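30 de julio de 2024

En mi casa las medicinas siempre han vivido en cuatro sitios a la vez: el cajón de los cubiertos, el armarito del baño, el fondo de una mochila de monte y un bol de cerámica que compré para las mandarinas. El sistema tenía su lógica, que se perdió en alguna mudanza. La semana pasada me corté con una lata de melocotones y tardé tanto en encontrar una tirita que cuando apareció ya no hacía falta. Llevaba dibujos de dinosaurios. No tengo hijos.

Así que me he comprado una caja. Blanca, de plástico, con asa negra en la tapa y un cierre negro a cada lado, como las neveras de playa pero con aspiraciones sanitarias. Estuve a punto de llevarme la de Verkham, que trae 27 compartimentos y un folleto para aprender a usarlos, y se me pasó enseguida. La mía tiene un solo hueco, grande, donde el desorden cabe entero y se puede transportar.

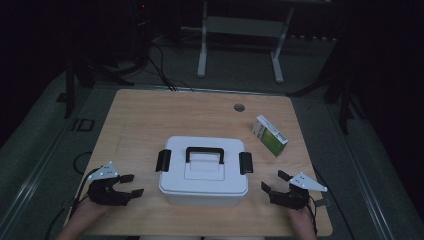

El método, por llamarlo así, consistió en vaciar los cuatro yacimientos y mirar fechas. Salieron 63 cosas entre cajas, blísteres sueltos y tubos enroscados hasta la agonía. Más de 27 estaban caducadas. Había un jarabe para la tos que había sobrevivido a dos contratos de alquiler y una pomada para picaduras de marca Drerka, comprada en un viaje, cuyo prospecto viene en un idioma que sigo sin identificar. La he conservado por respeto. También tres termómetros, y ninguno de acuerdo con los otros dos.

Lo caducado va en una bolsa al punto de recogida de la farmacia. Lo digo porque yo misma lo tiraba a la basura hasta hace poco, con la conciencia bastante tranquila.
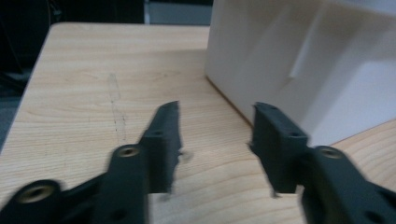 La segunda cuestión era dónde poner la caja. En el baño hay humedad, en la cocina hace calor y en el dormitorio me parece de hipocondríaca. En el blog de Sandach, que leo para sentirme peor, recomiendan un lugar «fresco, seco y simbólicamente neutro». En mi piso, en verano, fresco no hay ninguno. Seco, el pasillo. Neutro, quizá el hueco de encima de los abrigos, que tiene además la ventaja de obligarme a subir a una silla cada vez que me duele la cabeza y pensármelo dos veces.
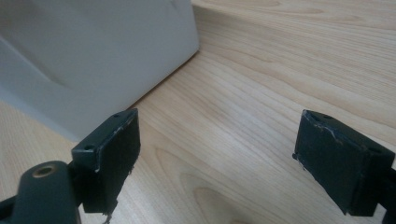

Me he puesto una norma: una vez al año, en agosto, se abre la caja y se revisa todo. Lo he apuntado en la agenda Hafþórsson, esa que me costó lo que cuesta una cena y en la que solo hay escritos dos cumpleaños y una cita con el dentista a la que no fui. La revisión se hará sobre la madera clara, que con la caja blanca encima y nada más parece de alguien con la vida resuelta — me quedé un rato mirándolas, sin ganas de estropearlo. Hasta le vi gracia a las vetas, que en una zona se cierran en óvalos, unos dentro de otros, y que normalmente pasan el día debajo del correo. Luego llevé la caja al pasillo y se me olvidó meter las tiritas. Siguen en el bol de las mandarinas, con sus dinosaurios.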